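Notebook, Woltance bench, November, late afternoon

Back on the fruit transfer task with Siiri, and I'm really pleased with where the method is going! The idea is simple enough: one person demonstrates with the hand-held gripper, we keep the wrist view and the jaw opening, and the policy learns from that alone (no arm in the loop at all). Round fruit on a soft cloth is a nice hard case, as a mandarin will roll if one pad touches before the other.

Total is now 1631 demos on the Stelard drive, almost 2000 if I count the ones Dzintra flagged for a bad jaw signal. I'd leave those out for now.

Approach and grasp on the mandarins:

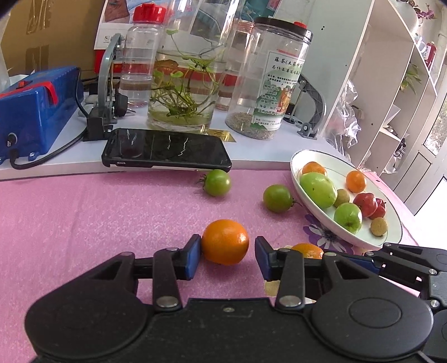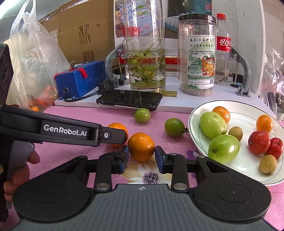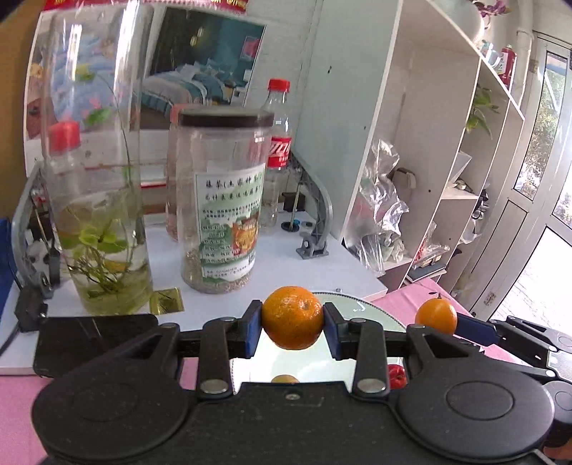
Siiri's change to the labels is the best thing we've done this month. She marks the start of the squeeze from the jaw width trace and lets the model predict that moment separately from the motion. I retrained overnight with only that changed, and in the Ifans replay check the early closings dropped from 15 to 2. Same seed, same split. I ran it again before I believed it, and got the same thing!

Still ugly: clutter near the target. When a second fruit sits close by, the predicted path wanders toward the wrong one and then corrects. Could be the crop, could be too few demos with neighbors. I'd try the crop first (cheap).

To do
- resend the split file to Dzintra, she has the old one
- wider crop, same seed
- more demos with fruit touching
- ask Tultthorpe if they have spare blue pads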